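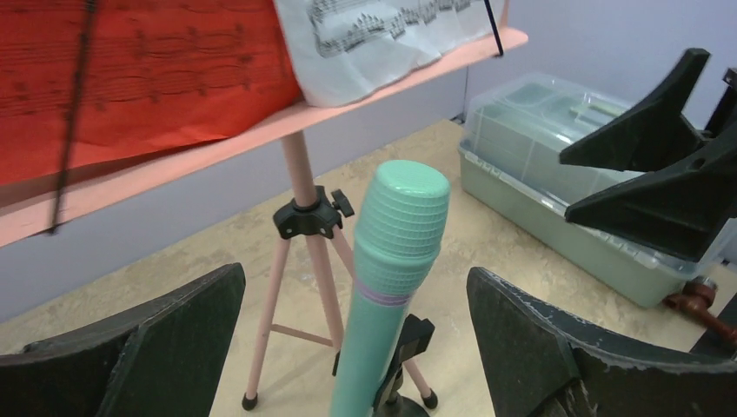

Que porter à une remise de prix quand l'invitation dit « tenue de soirée » sans rien préciser ?

Une robe longue ou un costume sombre conviennent, et une robe courte passe aussi si le tissu est habillé.

Bon, ça c'est la version que j'ai envoyée à ma mère, qui m'accompagne au gala Cliltura et qui m'a téléphoné deux fois à ce sujet. La version pour moi est nettement plus longue, et comme je n'ai pas tenu ce journal depuis mars, j'ai du retard à rattraper !

22 mai 2018, donc. Je rentre de chez Jafri avec la robe sur le bras (enfin, sur les deux bras, elle pèse une tonne) et je ne sais toujours pas si je l'aime. Kristine l'adore. Kristine Sebastian adore tout ce qui a une traîne, elle mettrait une traîne à un maillot de bain. Moi je me vois déjà marcher dessus en montant sur scène pour remettre le prix de la révélation, devant 200 personnes et la caméra de la chaîne locale qui filme, évidemment, pile l'escalier. L'an dernier l'animateur a raté la dernière marche et on m'en parle encore à la boulangerie, alors que ce n'était même pas moi.

L'essayage a duré une éternité. J'avais pris rendez-vous à l'heure du déjeuner en me disant que ce serait calme, et je suis tombée sur une noce entière. La mère, la tante, les cousines, tout le monde en chaussettes sur la moquette avec un avis sur ma manche gauche. La tante trouvait qu'elle bâillait. Elle bâille, c'est vrai, la tante avait raison. Ils la reprennent et je repasse dès que Jafri m'appelle.

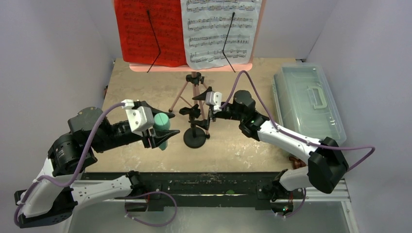

Reste la question de la ceinture, et là je m'enlise. La robe est d'un bleu nuit presque noir, très sage, et il lui faut quelque chose au milieu sinon j'ai l'air d'une chef de rang. J'ai essayé le doré (trop sapin de Noël), le gris perle (triste), un rouge que Kristine défendait avec acharnement. Ce que je voudrais, c'est le vert du cylindre, là, entre les doigts de la pince : un vert qui tire sur le bleu, assez franc, sans être criard. Essayez donc de trouver un ruban de satin de cette couleur en ville ! Chez Gembridge on m'a sorti un vert bouteille, puis un vert d'eau, puis on m'a demandé si je ne préférais pas le doré. Je suis repartie avec 15 boutons dont je n'ai aucun besoin.

Et puis il y a les chaussures. Les Nostar que j'avais mises pour le mariage de mon frère me vont toujours, mais le talon gauche fait un petit clic à chaque pas, et sur un tapis ça irait encore, sauf que le tapis s'arrête à la porte du hall et qu'ensuite c'est du parquet jusqu'aux coulisses. Clic, clic, clic pendant le discours d'ouverture, non merci. Le cordonnier m'en demande 35 euros,

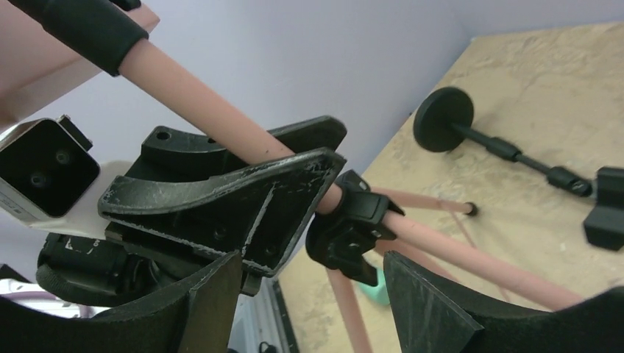 ce qui me paraît beaucoup pour un clic, mais je vais payer, je me connais. J'ai déjà passé une soirée entière en chaussures neuves aux prix d'il y a deux ans et j'ai fini pieds nus au vestiaire avec un sac de glaçons emprunté au bar. Plus jamais.

Côté programme, Dindo Layug a enfin envoyé le déroulé. Arrivée des nommés, photos, cocktail, trois chansons, les prix, encore une chanson, le prix d'honneur. Il me fait passer juste après l'humoriste, le traître. Si la salle rit encore quand j'arrive je suis fichue, si elle ne rit pas c'est pire, parce que tout le monde attendra que je sois drôle à sa place. J'ai demandé à échanger avec le prix du meilleur album, il m'a répondu par un pouce levé. Je ne sais pas si ça veut dire d'accord ou « bien reçu, on n'y touche pas ». 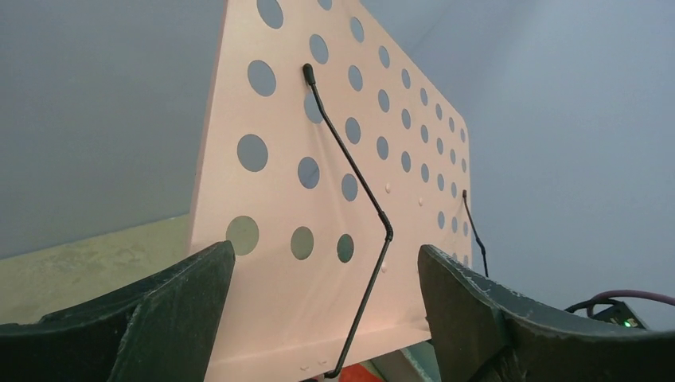

Le panneau rose pêche à trous ronds, devant le mur gris clair.

Kristine veut aussi qu'on se coiffe ensemble, chez elle, avec la lampe de sa salle de bains qui donne à tout le monde un teint de gardienne de phare. J'ai dit oui, on rit bien là-bas. Elle portera son smoking blanc (elle a renoncé à la traîne pour elle-même, notez bien, seulement pour elle-même) et des boucles d'oreilles énormes qui s'accrochent à tout, y compris à moi quand elle m'embrasse.

Maman vient de rappeler. Elle mettra la robe prune, celle du baptême, et elle veut savoir si son étole peut aller avec. Je lui ai dit de l'emporter, il fait toujours froid au fond de la salle. Demain : cordonnier, ruban, et relire mon carton à voix haute jusqu'à ne plus buter sur « révélation régionale ».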